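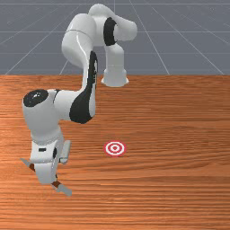
If you help out with a school robotics club, sooner or later you'll be the one sorting out the practice sessions, so I'm passing on what works in our workshop. We do nearly everything in the simulator first (no broken fingers, no scratched bench!) and the best tip I have is to give the arm one simple thing to aim at. We use a red and white bullseye lying flat on the wood tabletop, well away from the base, with the gripper starting off to one side of it and the fingers open. Then it's just you, the arm and that little red dot.

Change one number at a time and write it down. I keep a cheap spiral notebook by the keyboard – pencil only, Ga-eun's rule after the great ink smear of October.

Start slow. We run at 50 percent speed until a kid gets 4 clean touches in a row, and then they can turn it up. Wian wanted to start at 60 and, well, he's back at 50 now.

When you move to the real bench, tape your target down with painter's tape. It peels off clean and you can write the kid's initials on it. I store the rolls on a paper towel holder screwed under the shelf, and I love that thing.

Oh, and save your file before snack. Natsumi lost a whole afternoon's work to a spilled juice box and a power strip, so drinks now live on the windowsill.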